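Flodavon 498 Tabletop Finish, Matte Clear
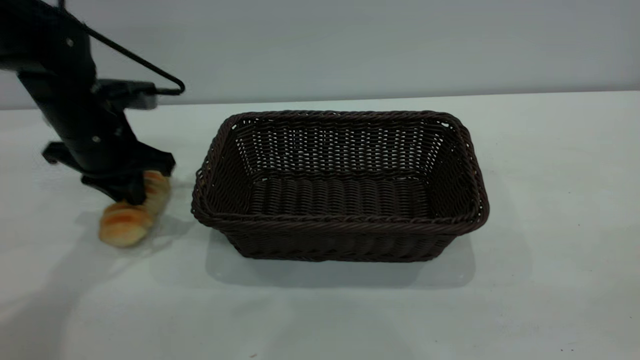
Water-based topcoat for indoor tables and benches. Dries to a low-sheen film that can be recoated after 3 hours. Full cure takes 6 days at room temperature.

Apply with a foam roller or short-nap pad. Sand lightly between coats. Do not thin.

Can size: 1 quart
Coats: two, or three on bare wood
Cleanup: soap and water
Item no.: 498-47

Ships from Cadville. Keep from freezing.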